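Homidcombe Table Tennis Club Opens Its Doors for a New Season, and Everybody Gets a Paddle

September
By Muammer Ağca

HOMIDCOMBE: I've been putting off writing this press release for a couple of weeks, mostly because the last one I wrote got printed with the wrong phone number and I had a very nice lady at a flower shop fielding our calls until Christmas. So let me start with the news. The Homidcombe Table Tennis Club is moving into the old Celladano furniture showroom on the Idness road, we open this month, and we'd love to have you!

If you grew up in town you know the building. It's the long low one with the big windows, and half the couches in Homidcombe came out of it at one time or another (mine did, and I'm sitting on it now). It has been closed for a good while. The Celladano family still own it, and they've given us a five-year lease at a rent we can manage, for which I can't thank them enough.

For those who only know us from the church hall days, we're the folks who used to fold everything up and shove it behind the stage at nine o'clock sharp so the choir could get in. We did that for years. I have a scar on my shin from it. The new place is ours every night of the week, so the tables stay up, and you have no idea how happy that makes a person with my back.

The money came from a few places. Dönmez, the hardware people on the corner, gave us $2000 toward the floor, and then sent two of their staff over to help us lay it, which I didn't even ask for. Our spring raffle and the pancake breakfast brought in another $1000 between them. The rest was members digging into their own pockets, and one member who'd like to stay unnamed dug pretty deep. Thank you, all of you.

The floor is the part I could go on about. The showroom had carpet, and you can't play on carpet. Your feet stick, your knees complain, and a ball that gets down into the pile just dies there. Laurențiu Tănase, our head coach, wanted a sprung floor, and we went back and forth on it all summer because of the cost. In the end we found a secondhand one from a dance studio that was closing. It came in pieces, in the rain, on a truck that was too tall for the gate. It's down now and it feels wonderful.

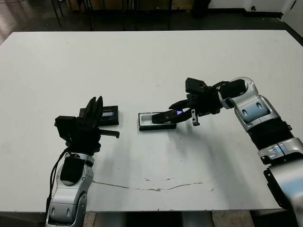
Lighting was the other big argument. Those showroom windows are lovely, but around five in the afternoon the sun comes straight in and whoever's on the west side can't see a thing coming at them. Fahad Rizvi hung blinds across the whole front, up on a ladder for two evenings with a podcast going, and then put in proper overhead lights so there's no dark patch at the back. I asked Fahad for a quote for this release and got, "The lights are on." So there you are.

Laurențiu was a little more forthcoming. "I've coached in basements, I've coached in a bus garage, and one winter I coached in a hallway," he told me. "You get used to making players small, keeping them close to the table so they don't hit the wall. Now they can step back and take a full swing. Some of them are going to find out they're much better than they thought."

We've got 80 members signed up for the season already, our best ever, and there's room for more. You don't have to be good. I'm not good. I've been playing since high school and my backhand still goes wherever it feels like going. What we ask is that you wear shoes that don't leave marks and that you help pick up the balls at the end.

The weekly schedule goes like this. Beginners have the early evenings, starting at 6 p.m., with a coach on hand and paddles you can borrow for nothing. League players come in after that and generally stay until somebody's spouse calls. Mornings belong to the over-sixties group, run by Bülent Canpolat, and if you think that's a gentle hour you haven't met them. Bülent has a serve that spins sideways off the table and he will use it on a first-timer without any shame at all. There's coffee afterward.

Sohail Afridi is looking after the juniors again. Kids from eight and up are welcome, and parents can stay and watch or go get groceries, whichever you need more. Sohail starts them off with bouncing the ball on the paddle, just that, for as long as they can keep it going. Then they walk while they bounce it. Then they try it on the other side of the paddle. By the end of the first session most of them are rallying, and they sleep well that night, or so the parents tell me.

"The little ones want to smash everything," Sohail says. "I let them have five minutes of it at the end. They earn it."

Membership is paid by the season, and there's a lower rate for students and retired folks. Your first night is free, so come see if you like it before you spend a dime. If the fee is a problem, tell me or any of the coaches quietly and we'll sort something out. We always have.

A few practical things. Parking is around the side of the building, and please leave the spaces by the loading door clear. The front entrance has a step, so if you use a wheelchair or your knees don't care for steps, the side door is level and we keep it unlocked during club hours. We have two paddles with extra-thick grips that a couple of our players with arthritis swear by, and you're welcome to try them. The vending machine takes coins only and it's moody about those.

We'll have an open house later in the month with exhibition games, a beginners' corner and Bülent's wife's almond cookies, which I'd get there early for. Our friends from the Idness club are bringing a team over for the evening match. They beat us last year, and they've mentioned it a few times since.

To join, ask for a form at the club during any evening session, or pick one up at the counter at Dönmez, where they've kindly let us leave a stack next to the paint charts. Reporters and photographers are welcome at the open house too. Just ask for Muammer when you come in. I'll be the one chasing a ball under the radiator.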